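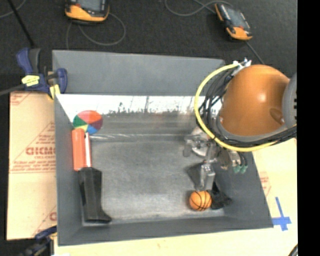
Kondix wanted to know, before anything else, whether the gray bins could be kept or had to be replaced, and asked that we answer in the first paragraph this time. They can be kept. They are ugly.

Progress since April, then. The toy library at Plilturen owns 262 small items, by which we mean balls, figures and anything a toddler can post under a door. Of these, 248 now have an entry in the catalog and a bin to go back to. The other 14 are in a shoebox marked DECIDE.

The big bin has had the hardest life. The floor is scuffed gray with darker smudges, and the white strip along the inside has gone ragged and scratched. We scrubbed one like it for most of a morning and improved our arms. It holds small balls, the little orange basketball included, and the balls have not complained about the finish.

Spending: 200 dollars on labels and lids from Uvell, against a budget line of 222. We would like to put the remaining 22 toward cardboard, which we go through at a shameful rate.

Still to do: empty the shoebox, finish the shelf by the door, and write the borrowing rules on one page. The current draft runs to four.

Comments (3)

Fang: Does DECIDE have a deadline?

Plilturen desk: End of next quarter. It is in the draft rules, page three.

Fang: Keep the ugly bins. My kids like them.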